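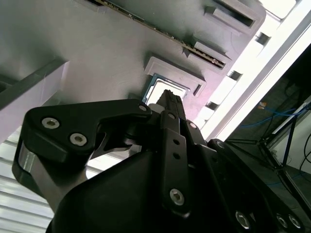 UNVILLE, Tue 23 July - Old office desktops are getting a second go at the Vainio repair hall, where the bench crew is swapping processors and memory so the machines can go out to homes and schools before the fall.

The target is 600 computers. So far 400 are done, boxed and waiting on the loading dock. Most came from two insurance offices that closed last winter, a few from the county.

Work is simple but slow. Side panel off, dust out, cables pushed clear of the board. Then the chip. Replacement processors wait in a gray tray by the bench and go into the socket one at a time, no forcing. Fresh paste, cooler back on, power up. If it beeps it goes back in the line.

"Memory is the easy part, its the sockets you worry about," said Niall Buchanan, who runs the bench. One bent pin and the board is scrap. The hall has lost 12 boards that way since opening, he said, most of them in the first week.

Parts are the other headache. Zeren, the supplier in town, has raised its price on used memory twice. Flillero is sending a pallet of drives at the end of the month, enough to finish teh current batch.
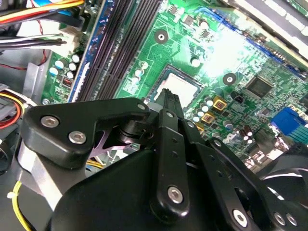

Marjatta Huttunen said she would like to see the finished computers go out with a full year of support, not the 90 days now on the sticker. Families who get one and then have it die in the winter will just put it in the closet, she said, and the hall should keep a phone line open for them.

Buchanan said a longer period was being looked at. No decision yet.

Requests for a machine are at 1,544, well over what the hall can fill this year. Schools go first, then households in order of sign-up. Pickup is at the side door, weekday afternoons. Bring ID and something to carry it in, monitors not included.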